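They put the arm in at the Pesbridge shed in February. Before that there were five of us on the long bench, making up the artificial stock for Hillar, and you could hear the radio. Afterwards you could still hear the radio, only it was switched off during the handover talks and we never got round to turning it back on. 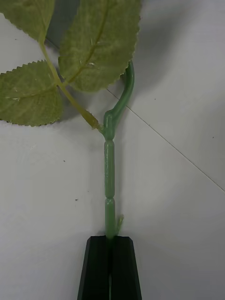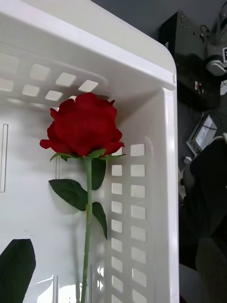 The man from Plusum told us the Frota would take the dull part of the job and leave us the interesting part. I had been at the bench long enough to know that the dull part was the job. You took a stem, you looked at it, you put it in a white basket, and while your hands did that you talked about your sister's kitchen. I'd never thought of a red rose in a plastic basket with holes down the sides as something that needed solving. But there was the arm with its two black fingers, nipping the stem down low, well clear of the leaves. I'd have held it there myself, and I suppose that annoyed me.

"It doesn't get tired," he said.

"It doesn't get paid either," said the woman beside me, and he wrote something on his tablet.

By the end of the month there were three of us. The other two had been offered positions at the Hillar warehouse, an hour and a half each way on two buses, and one of them took it. My new title was flow attendant. I had a stool, a lanyard and a red button, and when a leaf caught or a stem rolled the wrong way I was to press the button, fix it and press the button again.

The screen by the door said 1,234 on the day the manager brought cake. I asked him what it was counting.

"Successful placements."

"Does it count the ones I do?"

He had a look at the screen, then at the cake. He said he'd find out.

I started keeping my own tally in biro on the back of a packing slip. Every time I pressed the button I made a stroke. I'm not a spiteful person, but I wanted it written down somewhere. When I got to 437 I folded the slip up and put it in my coat, and on the bus home I took it out again and tried to work out who I'd been planning to show.

Next morning the stool had been swapped for a better one, grey, with a proper back. I sat on it. The woman beside me leaned across and turned the radio on.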